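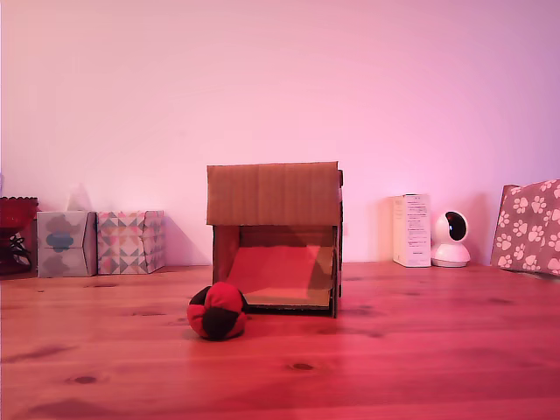
7 July 2023

A tabletop game played with a cardboard box and a soft ball is to get its own day in Plenwood this summer, after a small run of sessions over the winter drew more players than the organisers had places for.

The game is called Lema. It needs one open-fronted box, one stuffed ball of the juggling kind and a table. Players take turns to get the ball through the front of the box and make it stay there. A ball that comes to rest inside scores 3 points, and a ball that stops touching the front edge scores 1. Anything else scores nothing, and the ball goes back to the next player.

Uvden, the craft and games club that runs the sessions, said the first evening was held in January with a single box and a set of rules that fitted on half a page. The rules have since grown to a full page, mostly to settle arguments over what counts as inside.

The box, known to players as the house, is made by hand from brown corrugated card. The club asks for a flat roof that sticks out a little over the front, two side walls, a back and a floor. A sheet of coloured card or cloth is fixed at the back and brought down at a slant towards the floor. Red is the usual colour, though the rules allow any.

The sheet was added after the first sessions. With a bare back wall, the club said, firm throws tended to bounce straight out again and the scores stayed low all evening. The slope takes some of the speed off the ball and makes a gentle throw worth trying. It can also send a poor one back on to the table, and some players still prefer the older version.

Glue, tape and slots are all permitted for holding the walls together. Staples are not, as they catch on the balls. Side flaps may be left on or trimmed away, and the club has decided against setting a standard size for the house beyond saying that the ball must be able to pass through the front without touching the roof.

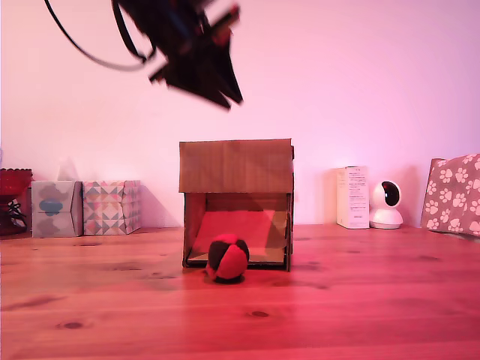
Balls must be soft, sewn from fabric panels and filled loosely enough to settle where they land. The club's own are red and black, and players may bring others if both sides agree to use them. Hard balls and rubber balls are not allowed. Each player has 5 throws in a round, and a match is the best of 3 rounds.

How far back a player should stand has been harder to agree on. At the winter sessions the ball was tossed underarm from the end of the table. Younger players found this too far and were allowed to roll it along the wood instead, which proved popular enough for the club to list rolling as a separate form of the game. Both will be played at the summer day.

Table surfaces have also come up. Bare wood is the club's first choice, and cloths are ruled out for throwing matches. Seams between boards can turn a slow ball, and under the present rules this is treated as part of the game. A player may ask for the house to be moved once before a match starts -- but not after the first throw.

The event will be held in the lower room at the Skakov building. Doors open in the morning for a making session, at which anyone without a house can build one, and matches follow in the afternoon. Card, tape and blunt-ended scissors will be provided. The club has been saving card since the spring and says it has enough for everyone who has signed up so far, but would be glad of more, particularly large flat sheets without printing on them.

There will be 7 tables, and players will be moved between them so that each meets a range of opponents before the final rounds. Houses made on the day can be used in matches once they have been checked for a steady base. Those that tip over when the ball hits the back wall will be sent back for repair, and makers are advised to cut the floor and the walls square before fixing anything.

Entry is free for those under 16. Adults are asked to pay a small charge on the door to cover the hire of the room. Spectators are welcome at no cost, and the ground floor entrance is step-free.

Uvden has printed 1,000 copies of the rules, with a cutting plan for the house on the back, and is leaving them at libraries and shops in Plenwood. The plan can be followed with card from an ordinary delivery box. The club said anyone who builds a house to a different design is still free to enter it, provided the front is open and the roof is flat.

Places for the throwing matches are limited and should be booked in advance through the club. Rolling matches can be joined on the day.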